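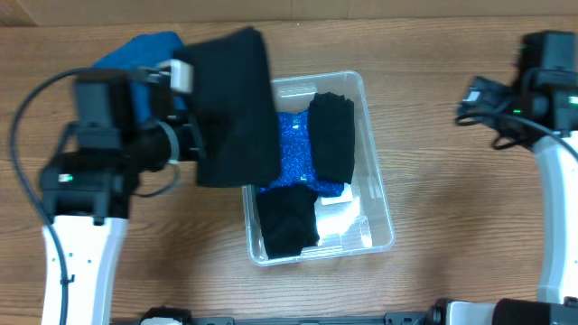

Skorkex should not commit to a second pair of arms until the first has worked through a full winter of returns, according to Cisneros, whose written response to the company's equipment plan was circulated with the plan itself in July 2026. The response accepts the case for the first purchase and asks that the remainder of the budget be held back until January.

The plan concerns the textile sorting hall at Trevstead, where folded cloths are placed in bins before they are checked, labelled and sent out again to hotels and hire firms. Skorkex proposes to equip the hall in two stages. The first stage provides for one bench with two arms, together with grippers, mounts, cabling and a supply of clear plastic bins. The second would extend the same arrangement to the rest of the line, at a total of 16 benches.

Under the proposal, the hall would handle some 3000 items in a working week once the second stage is complete. The company has set aside 54 weeks for the whole programme, including delivery, fitting and the training of staff. Existing sorting tables are to be kept wherever their height allows, and the arms will be fixed to a metal rail along the working side.

Cisneros raises three points on cost. The first is the price of replacement gripper fingers, which the plan places under general maintenance without a figure of its own. The second is the range of fabrics. Plain black cloths make up most of the load at Trevstead, but decorated and sequined pieces are also received, and the response asks that suppliers quote separately for fingers suited to each. The third is floor space: each bench requires clearance on both sides, and two of the present storage bays would have to be moved.

Skorkex has agreed to the first two points. A separate budget line for wearing parts will be added to the revised plan, and suppliers will be invited to state how often they expect such parts to be changed. The question of the storage bays has been referred for a survey of the hall.

Two forms of contract remain under consideration. Outright purchase would give the company full control over spare parts and later changes to the benches. A lease from Cekoseck would spread the cost and include servicing, but would tie the hall to one type of gripper for the length of the agreement. The plan recommends purchase for the first bench and leaves the matter open for the others.

The tender document runs to 318 numbered requirements and is available on request from the Trevstead office. Suppliers wishing to see the hall before submitting a price should apply in writing, stating how many people will attend.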